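Unit 6. Scrum restarts and penalty counts: working notes

6.1 Scope

These notes cover the scrum as a source of penalties and field position. Lineout and maul are in Unit 7. Law references are to be checked against the current book before the practical.

6.2 Definitions

Own-feed scrum: a scrum in which the team under study puts the ball in.
Completed scrum: the ball leaves the scrum and is played. A reset is not a completed scrum.
Scrum outcome: one of clean ball, untidy ball, free kick, penalty for, penalty against.

Resets are logged against the original scrum and do not open a new row. If the referee changes the feed after a reset, close the row and start another.

6.3 The season data set

The course file holds 3,155 scrums from the Trimalby league, coded in Sastex. Each row gives the field zone, the side in possession, the number of resets and the outcome. Clock time is taken at the referee's mark, so a long setup counts toward the scrum and not toward the phase before it.

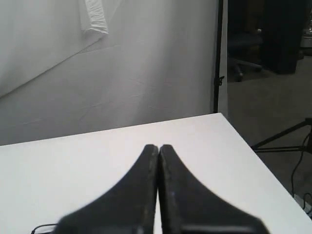
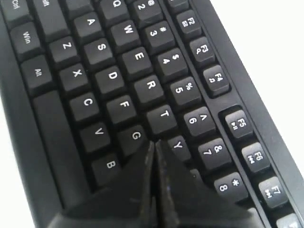
Rows coded by the Proverau group use the older zone scheme, in which the 22-meter line belongs to the midfield zone. Convert these before pooling. A scrum awarded on the line itself goes in the attacking or defending zone under our scheme.

6.4 Penalty rate

Penalty rate = penalties won on own feed / own-feed scrums

Free kicks are left out of the top line but stay in the bottom line. A team with 300 own-feed scrums and 60 penalties won has a rate of 0.20. Do not report a rate for any team with fewer than 200 own-feed scrums.

The rate alone does not separate a strong front row from a front row that holds the ball in at the number eight's feet to draw the penalty. Use the Zariņš index for this. It weights each penalty by the time between the feed and the whistle, and the weights are in the second tab of the course file.

6.5 Common coding errors

Early engagement recorded as a penalty. It is a free kick.
Wheel past 90 degrees recorded as a turnover penalty. The scrum is reset with the feed to the other side.
Advantage played and not closed. Code the final decision only.

6.6 Before the practical

Code the 2 assigned halves independently, then compare with your partner. Bring the list of rows on which you disagree. Reading for Unit 7 is the lineout chapter, up to the section on shortened numbers.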